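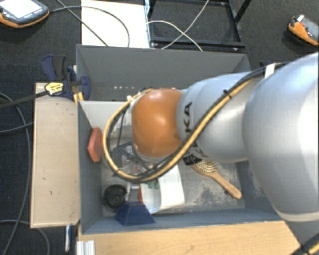
Orange-jointed arm over the grey bin

Search tickets Go

Ticket 2360: retired staff email keeps locking me out
February, posted by Ekero

Hello again! I retired from the college library before Christmas and my email has moved to the Fornik retiree portal. I can log in fine, read 2 or 3 messages, then it throws me out with "account not active for 365 days" (I've not even been gone that long!).

Tried so far: new password, different browser, my old laptop, my other half's tablet. Same on all of them. I did wonder if it was my leaving date, so I looked at my profile and the date box is blank.

Update, 8 pm: rang the desk, they've typed the date in by hand and I've been logged in all through supper. Pension letters still missing from the Documents tab though, so please leave this open.

Comments
Stöckli: Mine had a blank date too. Letters came back the next morning.
Ekau: Does this affect the library card as well?
Ekero: Card works, used it today. Letters are back now, all but the January one.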